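Switched the broadband at my mum's this month. Writing down how it went because I couldn't find a plain account from anyone on the same street.

She was with Jalell for years. The price went up every spring and she never rang them. By June she was paying 40 pounds a month for a line that dropped out whenever it rained.

Mondico said they could do full fibre to the house for less. I checked the postcode on their site, then checked it again with the house number. The first result was wrong. Always put the house number in.

The order took 9 minutes on the phone. They asked for the account number from the old bill, which was in a drawer under the takeaway menus. Have yours out before you ring.

You don't have to cancel with the old firm yourself if the new one is handling the switch. I rang Jalell anyway and they confirmed it. They also offered a lower price, lower than anything they'd offered in all those years. Said no.

The fitter came from McAlister, who do the installs round there. He went in through the front wall next to the old phone socket. Ask where the hole is going before the drill comes out. Mum wanted it behind the bookcase and he was fine with that.

Grorngate Road has the cables on poles, so there was no digging. If yours run underground I can't tell you how long it takes.

The old landline was the bit I worried about. She kept the same number, but the phone now plugs into the back of the router, and it won't work in a power cut. She has a mobile, so we left it at that. If someone has a care alarm, ring the alarm company first.
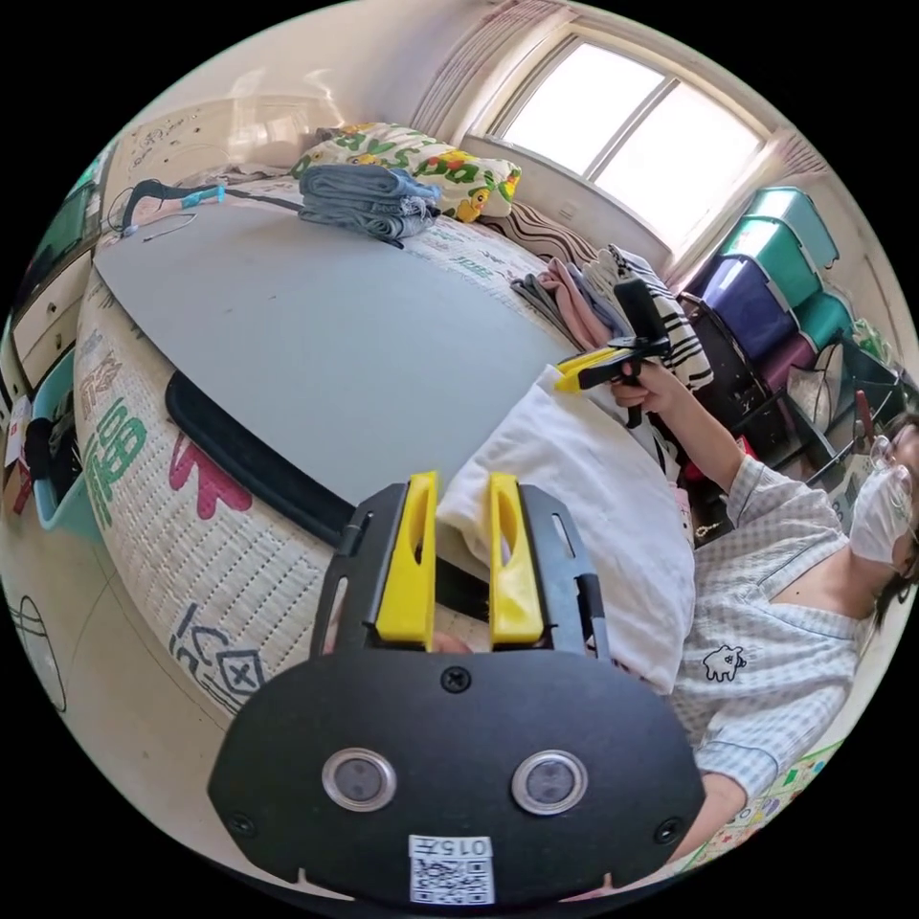
Wifi reaches the back bedroom now. It doesn't reach the shed. I'm not buying a booster for a shed.

Final bill from Jalell came on the Sunday by email. They'd charged for 6 days after the switch. I rang, they took it off, no argument. Check yours.

Old router goes back in the prepaid bag. Get a receipt from the post office and keep it.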